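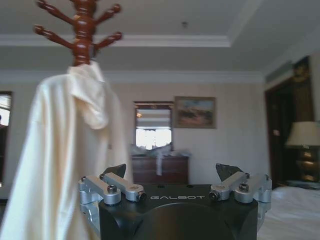

A reader wrote in to ask whether she should scrub the bits of pot her spaniel keeps digging up in the bottom field, and whether anyone would mind if she kept them in a biscuit tin. Lovely questions, both of them, and I've been meaning to write something on washing and sorting finds for ages, so let's get on with it.

Search this site Go

First, the tin. Please write down where each piece came from before it goes anywhere near a tin! A sherd with a place attached to it can tell you a good deal, and a sherd without one is a pretty bit of clay. I use freezer bags with a slip of paper inside, written in pencil (ink runs, as I learned with a whole season's worth from the Botberg allotments). Put the field, the spot and the month. "Levuver Farm, by the lower gate, July" is plenty to be going on with.

Now the washing. You'll need:

- a washing-up bowl of cool water, no soap
- an old soft toothbrush
- a sieve, so that small pieces don't go down the plughole
- newspaper and a tray

Do one bag at a time and keep its slip beside the tray. Hold the piece in your palm and brush gently, and go along the broken edges as well, where you can see the colour of the clay properly. If the surface begins to come away, stop at once and let it dry with the mud on. Leave metal, bone that feels crumbly and anything with paint on it well out of the water.

Dry everything on newspaper, away from the radiator. I give mine until the next day, and thick pieces of tile a bit longer.

Then comes the part I like best, with a cup of tea and the radio on. Sort by material first, then by colour, then pick out the rims, bases and handles. From 200 pieces I might get 30 of those, and they're the ones a museum will want to see. Glazed or patterned pieces get their own little heap.

Last of all, bag each heap again with a fresh slip and ring your local museum to ask who looks at finds. Do check that the landowner is happy, too, and if you come across anything that looks like gold or silver, report it before you clean it.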